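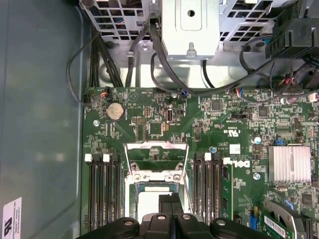 Board and side panel, cover off

Sketen Refurbished Desktop Tower

A full-size office tower, taken back to the bare board, cleaned and rebuilt by Yimer at our Rodunstead unit. Makes vary from batch to batch, so tell us if you need matching machines and we will check the shelves before you order.

What you get
Tower with new system drive
UK mains lead
Printed test sheet
Keyboard and mouse (on request, no extra charge)

Every tower runs under load for 17 hours before it is boxed. Fans that rattle are replaced. Cases may have light scratches or old sticker marks on the lid - we clean them but do not respray.

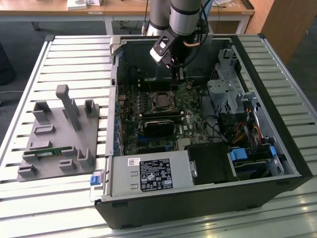 Memory can be upgraded at the time of order. Choose the amount from the menu and it will be fitted and tested with the rest of the machine. If you would like to do it yourself later, the manual for your model can be downloaded from the Womadside support page. Opening the case does not affect the warranty.

Warranty: 2 years, return to base
Delivery: £17 per tower, UK mainland
Stock: 47 at last count, updated 29th March

Schools and charities ordering ten or more should write to Larasati Hutapea in sales for a quote. Orders over £2000 go out on a pallet, so please make sure there is someone at the address to sign for it.

Monitors are sold separately. Speakers and webcams were dropped from the range in February.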